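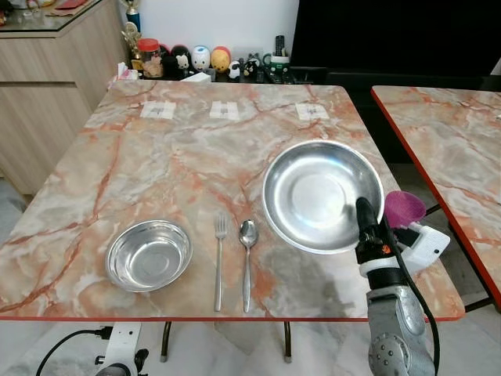
Unser Projekt untersucht, wie viel Essen in der Mensa unserer Fachschule weggeworfen wird und warum das passiert. Die Idee kam aus dem Unterricht in Lebensmittelkunde, wo wir über die Abfälle in der Gemeinschaftsverpflegung gesprochen haben. Für die Befragung wollten wir, dass alle Teilnehmer an das gleiche Gedeck denken: eine kleine, tiefe Schüssel aus Edelstahl, rechts davon die Gabel und daneben der Löffel. Wer eine andere Schüssel im Kopf hat, schätzt nämlich seine Portion anders ein, und dann kann man die Antworten schlecht vergleichen.

1. Fragestellung

Wir haben uns zwei Fragen gestellt. Erstens: Welche Speisen bleiben am häufigsten übrig? Zweitens: Essen die Schülerinnen und Schüler mehr auf, wenn sie die Größe der Portion selbst wählen dürfen? Lamduan Kongkaew hat die Befragung vorbereitet und ausgewertet, Wiroj Limsakul war für das Wiegen der Reste zuständig. Den Bericht haben wir gemeinsam geschrieben.

2. Durchführung

Die Mensa wird von der Großküche Gemus beliefert. Im November haben wir an 9 Schultagen die Reste nach dem Mittagessen gewogen, getrennt nach Beilagen, Gemüse, Fleisch und Suppe. In den ersten Tagen war die Ausgabe wie immer. Danach konnte man an der Theke zwischen einer kleinen und einer normalen Portion wählen, der Preis blieb gleich. Wir haben 60 Fragebögen verteilt und 53 davon ausgefüllt zurückbekommen, was für uns ein gutes Ergebnis war.

3. Ergebnisse

Am meisten übrig geblieben ist der Reis, danach das gekochte Gemüse. Die Suppe wurde fast immer aufgegessen. Im Fragebogen haben viele geschrieben, dass der Reis zu trocken ist und dass sie sich beim Nachnehmen mehr Soße wünschen. Mehrere Personen haben auch die kurze Pause genannt: Wer lange in der Schlange steht, hat am Ende zu wenig Zeit zum Essen.

Mit der Wahl der Portion wurde die Menge der Reste kleiner, vor allem bei den Beilagen. Beim Gemüse haben wir keinen klaren Unterschied gesehen.

4. Schwierigkeiten

An einem Tag war die Waage falsch eingestellt und wir mussten den Wert für die Suppe streichen. Außerdem war der Speiseplan in den beiden Abschnitten nicht derselbe - das hätten wir früher mit der Küche absprechen sollen. Unsere Zahlen zeigen deshalb nur eine Tendenz.

5. Ausblick

Die Küchenleitung möchte die kleine Portion bis Februar weiter anbieten. Eine andere Gruppe aus unserem Jahrgang will dann noch einmal wiegen, diesmal mit gleichem Speiseplan.

Zuletzt aktualisiert: Dezember
Kontakt: Projektgruppe Speisereste, Fachschule Povov | Nach oben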